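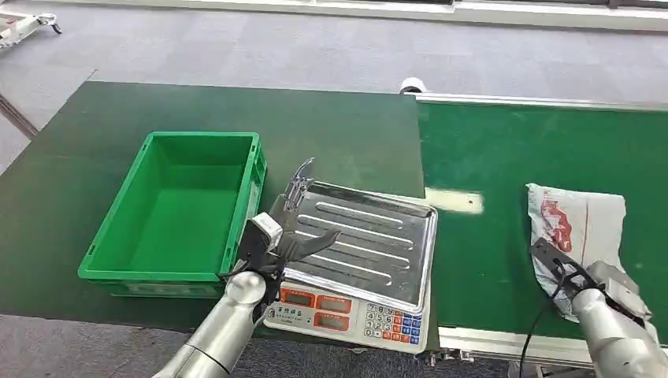 Notes from the Produce Desk: The Honest Pound

Every May the buying club gets a fresh crop of members, and every May somebody asks why their two pounds of green beans came to a little under two pounds on the kitchen scale at home. I have answered this one by email so many times that my computer finishes the sentences for me. The editor has kindly given me a page to do it once, in print, so that I can reply from now on by mailing people the newsletter.

Start with the beans. A green bean is mostly water, and it begins giving that water away as soon as it leaves the plant. Beans picked at dawn at the Nieto farm, driven over the ridge, weighed, bagged and left on the back seat of your car while you stop for a haircut are lighter beans by the time they reach home. Lettuce is worse. Spinach is a scandal. Potatoes hardly change at all, and in all my time at this desk I have never had a complaint about a potato.

Then there is the kitchen scale. I own one too. It lives under the cutting board, has been dropped on the tile more than once, and gives a different answer depending on which side of the stove I set it on. Scales want a level surface and a little respect. Before you write to me, put something of known weight on yours. An unopened one-pound box of butter will do nicely, if you allow a bit for the wrapping. If your butter is also short, we have learned something, and it has nothing to do with beans.

Now for tare, a word that makes new members' eyes slide toward the door. Tare is the weight of whatever is holding the food. You put the empty container on, you set the scale to zero, you put the food in, and the number you get is food. Skip the zeroing and you have bought a very expensive bag. When you bring your own jars for the bulk grains, write the empty weight on the lid in marker. Our standard quart jar comes in at 394 grams with its lid and 316 without, and the gap between those two figures has been the cause of more ill feeling over lentils than I would have thought possible.

I should mention that grams are staying. There was a petition. I read it with interest, and both signatures were very neat.

Some members have asked whether we round up. We do the reverse. Anything that lands between marks is rounded down in your favor, and over a season this costs the club some 100 dollars, mostly in cherries. Declan Dunmore, who keeps our books, considers this a form of weather. He writes it down and doesn't get upset.

The thing that does upset him is grazing. If you eat grapes while waiting to have your grapes weighed, you are paying for fewer grapes than you took. I know they were only a few. They are always only a few. The Zolholm branch tried a sign about it with a drawing of a sad grape, and people took pictures of the sign while eating.

A few requests, then, before the busy stretch begins. Shake the wet greens before they are weighed. You are entitled to the lettuce and you needn't pay for the rinse. Take the rubber bands off the asparagus if it bothers you, although I put one on the scale last summer and it didn't register. Don't lean on the counter while your order is being read. You may be holding up part of the cabbage's weight or adding to it, and neither helps the line along.

And please don't ask me to "just eyeball it." I was once asked to eyeball a pumpkin at the harvest supper and was wrong by an amount that is still brought up.

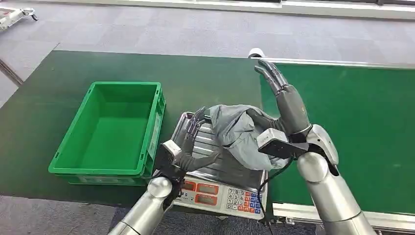

What's Coming In

Strawberries first, if the nights stay mild. The Nietos say the early rows look good, and they are not people who say that lightly. Their usual report is "we'll see." Expect small berries with a lot of flavor for the first couple of pickups and then large ones that look better in a bowl.

Fumer will have snap peas and the flat parsley. They will also have kohlrabi. I am told there is a great deal of kohlrabi. Members with a recipe for it that they have made more than once, by choice, should send it to the desk and we will print the best of them next issue.

Rhubarb from Tristine is sold with the leaves trimmed off, so please stop asking for the leaves. They are poisonous, and the compost people have their own supply.

Orders close at noon the day before pickup. The form still stops working at noon whether or not you were nearly finished, and I still can't open it again from my phone. Late orders go on the list for the following pickup, with the kohlrabi.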